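The Pasville Post
Residents' newsletter, 2023-09-19

Household Corner: The T-shirt Question
By Aarti Upadhyay

Regular readers will recall that the August issue carried a short and, I thought, harmless piece on descaling kettles. It brought in two letters, both about folding. One came from a lady on the Pitanside stairs who wished to know why her T-shirts look ironed when they go into the cupboard and slept in when they come out. The other was from Harish Chauhan, who has written to this newsletter on most subjects and who believes that folding T-shirts is a waste of a person's evening.

I have therefore spent more of this month with laundry than I had planned. What follows is all I know.

Use the bed

Tables are too small and usually have somebody's breakfast on them. The ironing board is the wrong shape for anything except an argument. A bed is wide, it is at a decent height if you kneel, and there is a strong incentive to finish because you will want to get into it later. Pull the bedspread reasonably straight first. A textured one is better than a slippery one, as the cotton grips it a little and stays where you put it. I had a satin cover once and spent a whole winter picking vests up off the floor.

Put the finished pile to one side, up against the edge, and leave the middle clear for whatever you are working on. Start with the big, easy things. They make a good base, and you will feel you have got somewhere.
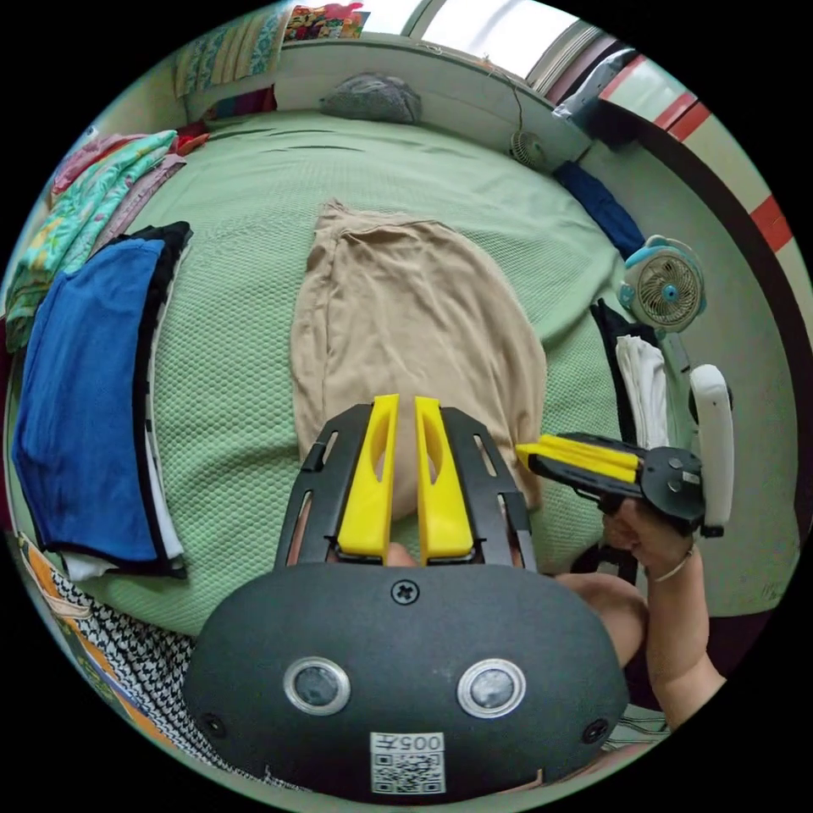 Blue pile on the left, beige work in progress in the middle.

Flat first, fold second

Most bad folding is really bad flattening. You cannot fold a crease out of a shirt. You can only fold it further in, where it will wait for the morning of a wedding. So lay the thing down, take hold of it with both hands, and pull gently outwards from the middle. Do the hem, then the sides. Then do the sleeves, which are where people lose patience.

A sleeve that has doubled over on itself looks like nothing much at this stage, and you will be tempted to let it go. Please don't. Open it out to its full width and run your hand along it from shoulder to cuff. The same goes for the collar, which likes to bunch. Give the shoulders a small tug apart and the collar will generally come down to join the rest.

Printed shirts have one advantage here. Lettering is a very fair judge of your work. If the word across the front reads straight, the shirt is straight, and if it climbs gently uphill you have pulled one side more than the other. My own household owns shirts advertising a bank, a cement firm and a half marathon that none of us ran, and all three are a pleasure to fold for this reason alone. 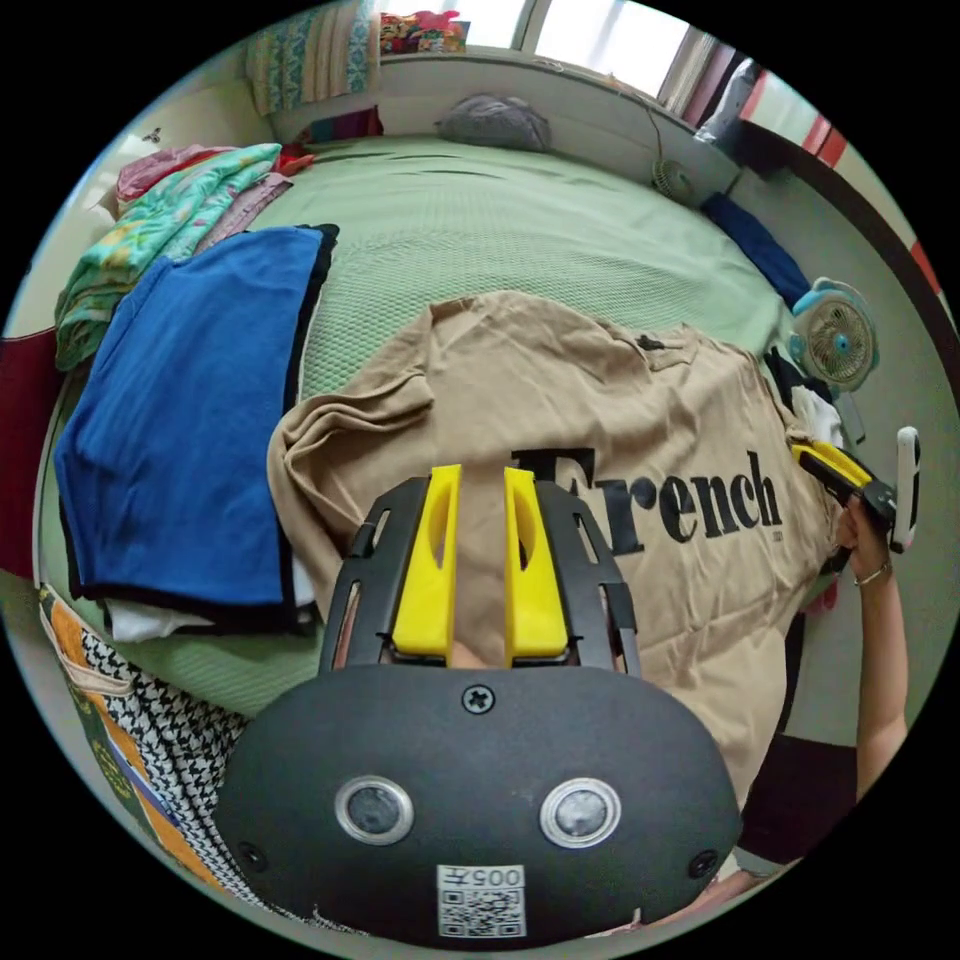

French, with a sleeve still to be dealt with.

Look it over while it is open, too. A mark is easy to spot on pale cotton laid flat and hard to spot on the same cotton in a drawer, until you are wearing it at the Sisodia sweet counter under those lights. Anything doubtful goes back in the basket. My mother would fold it with the mark on the inside and say no more, and I mention this only for completeness.

The small things underneath

Every load has its stowaways. Socks, handkerchiefs, a child's vest: they come off the line in the same armful, and they get under the larger clothes as soon as you put the armful down. Run a hand beneath each shirt before you make the first fold. I failed to do this in August and one of my handkerchiefs was folded up inside a kurta until last week. I had already accused two people.

The fold itself

Turn the shirt face down. Bring one side in towards the middle, sleeve and all, and lay the sleeve back along the edge. Do the same with the other side, so that you have a long strip of even width. Then fold from the hem up to the collar, once for a shelf or twice for a drawer. Turn it over and put it on the pile.

Mr Chauhan informs me that he can do this in two seconds by pinching the shirt at certain points and giving it a flick. He offered to demonstrate in the stairwell, and did. I would describe the result as a bundle. By my kitchen clock a careful fold takes me almost 60 seconds, and I don't see what either of us is going to do with the time saved.
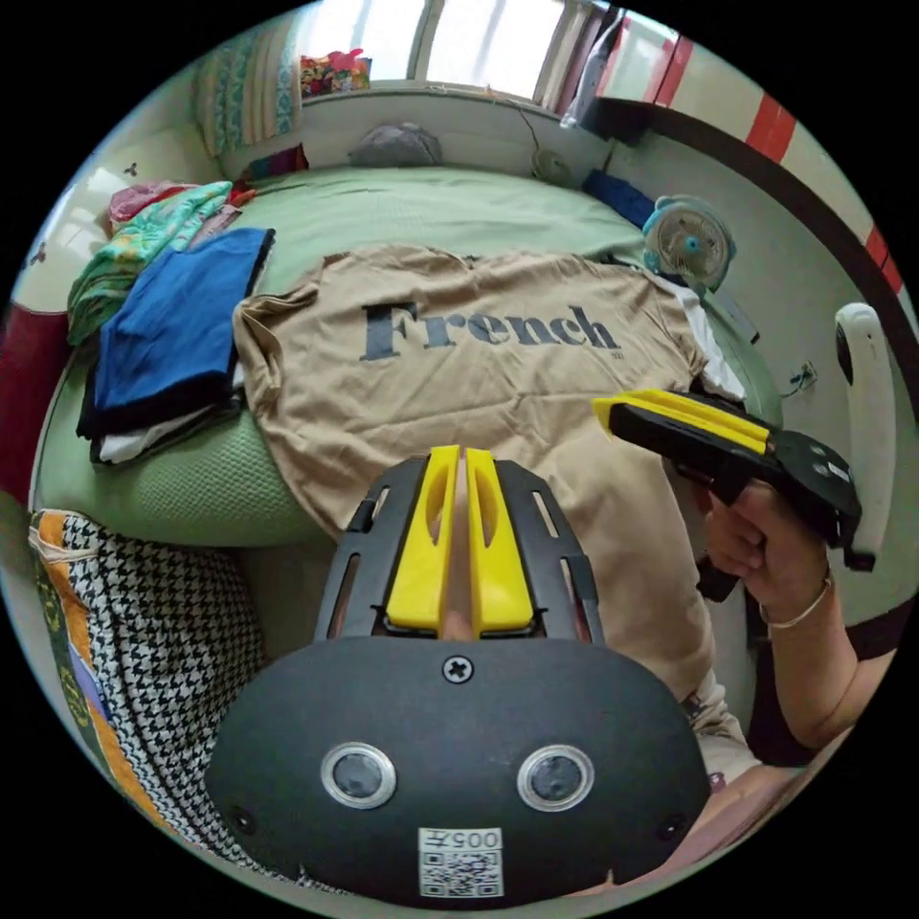
Piles, and how high to build them

Heavy and dark at the bottom, light and fiddly at the top, and stop before it leans. If you have a lot to get through, start a second pile behind the first. Keep a fan on the bed by all means, the afternoons being what they are, but point it at yourself. A fan pointed at the laundry will undo the top layer while you are reaching for the next thing.

Carry each pile to the cupboard straight away. I have known a pile stay on a bed until bedtime, move to a chair overnight, and return to the bed in the morning, and this went on until everything in it had been worn.

Next month: the Zistmont clothes airer in the drying room, which has been stuck half open since the rains. Letters to flat 46, please, under the door and not through Mr Chauhan.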